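Week 5: Cloth, or why your planner hates laundry

Last week everything we picked up was a box. I hope you enjoyed it. A box has a pose, which is six numbers, and once you have them you can hand them to the planner and go and make tea. A jumper has no pose worth the name. It has a shape, the shape changes when you touch it, and by the time the arm gets there the estimate describes a jumper that no longer exists.

What we do instead

We give up on modelling the whole thing and look for somewhere to pinch. In the Posalik code this is the function find_folds, and it takes a depth image and returns a list of ridges with a score for each. A good ridge is narrow enough to fit between the fingers, stands clear of the table, and has room on both sides. A bad ridge is a shadow. You will meet many of those.

The score is the sum of three terms, and the weights are in the config file. Dale Ouellet chose them in June and has asked not to be questioned about it. Change them one at a time and write down what you changed. Last year's group changed all of them at once and then submitted a very moving report.

Approach

Come in along the ridge normal, fingers open, and slow down before contact. The default slow zone is 20 mm. You may shorten it if you like the sound of a gripper meeting a worktop.

Closing

Rigid objects stop the fingers, so the width reading tells you what you have got. Cloth squashes. One layer of fleece and no fleece at all give readings that are awkwardly close, and the gripper will report success for either with the same calm. So don't trust the width by itself. Look at the wrist view as well, and check for cloth colour in the patch between the fingertips. A thin strip is enough. If your threshold wants a big healthy blob, it will throw away perfectly sound grasps.

Things that fool the segmenter

Anything sewn on in a second colour. The mask treats it as a separate object and will happily plan to pick it up off the garment.
Linings. Same complaint, paler.
Cords. They are too thin for the depth image and show up as nothing, or as noise with ambitions.
Patterned worktops. Veins look like edges to the edge filter, and it is not wrong, exactly.
The arm itself. Mask it out before you do anything else. One group spent an afternoon planning grasps on their own wrist.

For the lab

Run the fold finder on the 234 depth images in the shared folder. Keep the top 2 ridges from each. For every ridge you reject by eye, say which of the three terms let it through. Mélanie Paquette marks these and can tell when you have written "noise" for all of them. Retries are allowed, up to 5 per garment, and the log has to include the failures.

Bring questions to the Sunday drop-in. Bring the log too.
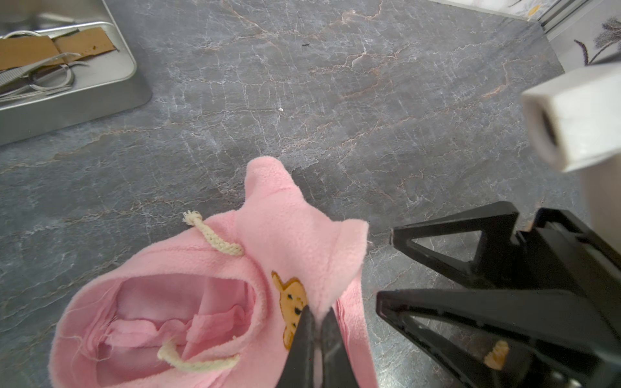

Notes by Shanti Joshi
Revised Sunday, July 14, 2024

Wrist view for the closing check. Note the sliver of pink between the fingertips, and how much of the right-hand side your arm mask needs to cover. The bear face is the second-colour problem, and the braided drawstrings are the cords. Try the colour patch on this one before you start on the folder.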